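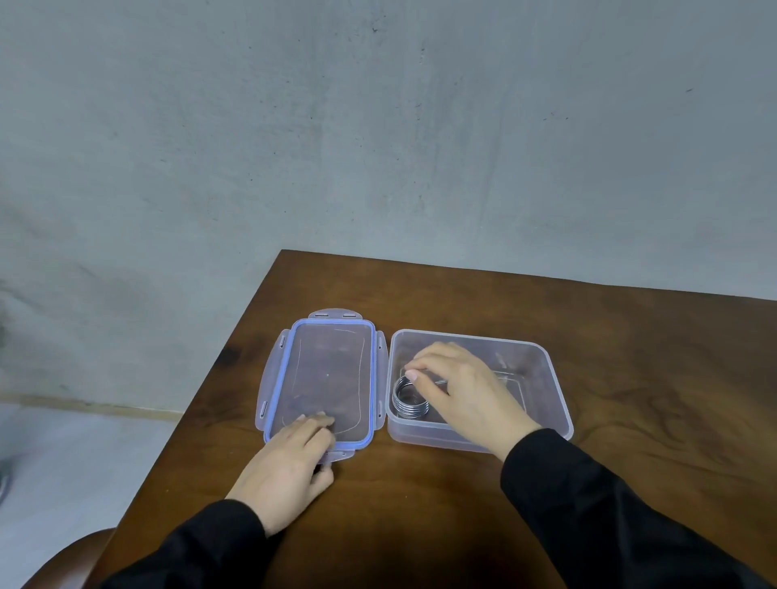 Search this module Go

Home Notes Labs Reading

Week 6: learning from head-camera demonstrations

Serpil Gündoğdu's group trained the Tirby arm on 1644 clips of people handling everyday things, and I love how little else they needed! No gloves, no markers. The network sees the picture and guesses where each hand goes next.

Watch both hands when you label. One often steadies while the other does the fine work, and the older Wilex method threw the steadying hand away. Putting it back cut failed grasps from 118 to around 70 on the same test set (lovely result). 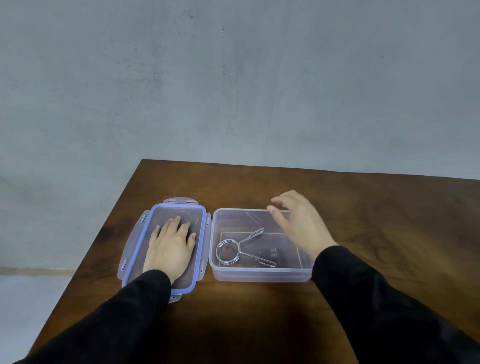
Fig. 2. Left hand on the lid, right hand over the tub with the spring clip.

For the lab, mark contact for each hand separately.

Contact: Genji Nishimura, Slaoui Building | Back to top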